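Coursework > Networks > Year 2 reports

A Cheap Wireless Link Across Telholm

Visitación Sotomayor
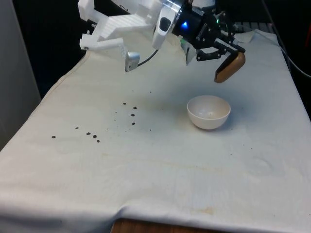
What I wanted to find out

Could two Iltus panel aerials carry a steady link from the library roof to the boathouse? The rowing club had no broadband at all, so I was dying to try it!

Setting up

I clamped one panel to each building and ran 15 metres of outdoor cable down to a Jotirico radio at the library end. Lining them up took most of a morning in June – a tiny nudge of the bracket changed the signal far more than I'd expected, and I loved watching the reading climb.

Results

With both panels set to vertical the link held at 100 Mbit/s. Turning one of them to horizontal nearly killed it, just as the textbook says (brilliant to see for real). Heavy rain made very little difference.

Still to do

The boathouse mast sways in wind, and I'd like to log the signal with the Ha software over a whole winter.

Filed under: Wireless, Aerials, Student Projects

Contact the department | © Telholm College | Back to top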